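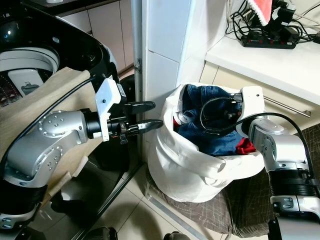
How often should a shared laundry room clean the exhaust duct behind its dryers?

Once a year for the full run to the outside wall, and every February in the buildings this engineer looks after, when the outdoor vent is easiest to check for frost.

The engineer has spent nine years on ventilation for Barnirlow, a property management firm with 49 apartment buildings on its books. We spoke by phone on Dec 14, 2018, between two site visits. The subject was lint, and the paperwork that goes with it.

"The screen in the door catches most of it," the engineer said. "What gets past is fine and slightly damp, and it settles wherever the air slows down. That means elbows. I count elbows before I look at anything else."

Barnirlow allows two elbows per duct run. The Ikavholm building, finished before the firm took it over, had runs with five. Drying times there were long enough that tenants were paying for second cycles, and the machines had been blamed.

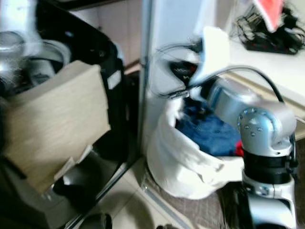

"We had replaced a heating element and two thermostats by then," the engineer said. "The parts were fine. Static pressure at the dryer outlet was well over the limit in the manual. You can't fix that from inside the cabinet."

The ducts were rerouted in rigid metal, with the joints taped and no screws passing through the wall of the pipe. Screw tips catch lint - a small detail that the engineer brought up three times.

Records are kept in Standeo, a maintenance log the firm adopted to replace paper cards. It now holds 2,094 entries for laundry equipment alone. Each one lists the pressure before cleaning, the pressure after, and the length of the run.
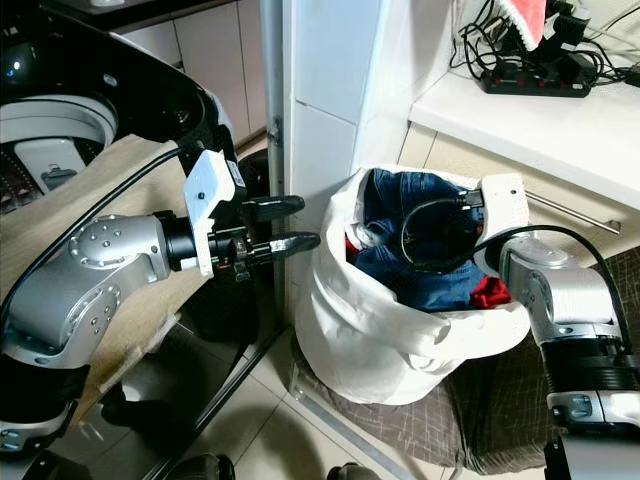

"The reading before is the useful one," the engineer said. "If it climbs faster than last year, something has moved. Usually the flexible piece behind the machine got crushed when it was pushed back to the wall."

The next building on the schedule is Abubakari, where the dryers sit on an inside wall and the ducts go up through the roof. Vertical runs need a cleanout at the base. The drawings show one, and the engineer has yet to find it.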